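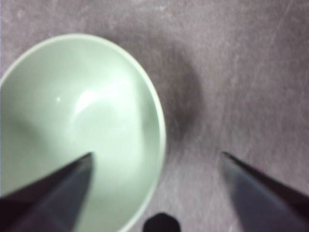 Monday, April 13, 2026

Quick one before bed, bus at six. The green bowl came out of the box today. Whole! Had written it off after the move from Skemness, everything else in that box was bits. Two saucers gone, the gravy boat gone, the lid of the butter dish in three peices. Bowl fine.

Forgot how pale it is. Minty, nearly white in the middle if the light catches it. In my head it was much darker. Put it on the grey top and stood there like a lemon looking at it when I should have been doing the other boxes.

Paid too much for it at the Fuvia shop, November, raining, only went in to get dry. No regrets now.

What to put in it though. Lemons? Keys would scratch it. Keys will end up in it anyway, I know me. Leave it empty for the week and see.

Rest of kitchen: cutlery in, pans in, mugs still in newspaper. Drawer by the cooker sticks, needs a candle rubbed on the runners. Cant find the tin opener so soup was off, had toast. Toast again tomorrow probably.

Still to do - ring about the meter, shelf paper, washing up liquid, bin bags (the thick ones). Box 2 is all towels, can wait.

Eyes going. Alarm set.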